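Workshop tips: when a table-clearing arm drops or crushes things

These notes cover the faults we meet most often on small gripper arms used for kitchen and tabletop work. They were drawn up by Smaranda Surdu for the Gillwood bench and revised in October after a run of dropped crockery at Clillenden. They assume the arm is already bolted down and has passed its own start-up check.

Before you put a hand near it

Press the stop button and wait for the joints to settle. On the Paiva controller a stopped arm still holds torque for 30 seconds, and a finger can close on yours in that time. Do not rely on the screen. Look at the brake lamp on the controller box.

If two people are working, one keeps hold of the stop button and does nothing else.

Fault 1: the gripper closes on cloth and drags the plate

Our log shows this as error 743, grip width not reached. The fingers close on a fold, the fabric bunches between the pads and the controller reads the extra thickness as a solid object. It then lifts, and whatever the cloth is resting on may come too. Kylie Tautahi lost two side plates this way before the force limit was brought down.

Set the limit to 4 newtons for fabric. Approach from the side of the fold and leave a finger's width between the pad and the plate rim. Clear crumbs and splinters off the table first – a sliver under a fingertip is enough to upset the height reading.

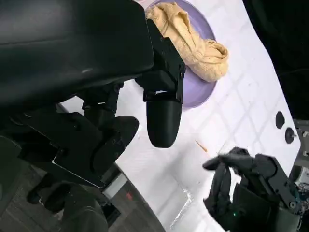 Fault 2: a mug goes over during the approach

Nearly always a path problem. The arm takes the shortest line to its target and the back of the housing sweeps through the space where the mug is standing. The fingers clear it, the housing doesn't.

Add a waypoint above the table so that the wrist comes down vertically for the last stretch. Halve the speed below that point. If the mug is already on its side, stop the run and stand it up by hand. The Sadau grasp routine looks for an upright rim, and on a fallen mug it will try for the handle and push the thing off the table. 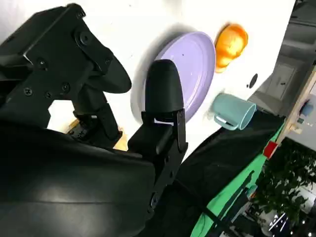 Check the pads while the arm is stopped. Wipe them with a damp cloth, let them dry and press each one with a thumb. A pad that moves on its mount should be taken off and refitted. Go over the bracket screws with a hand driver at the same time. A loose bracket gives the same symptoms as a bad path, and you can waste an afternoon on waypoints before finding it.

Cables at the wrist should have enough slack for a full turn and no more. Replace any with a nick in the sleeve.

After any fault, run the cycle twice at low speed with nothing on the table before putting crockery back. Write the error number and the force setting in the log.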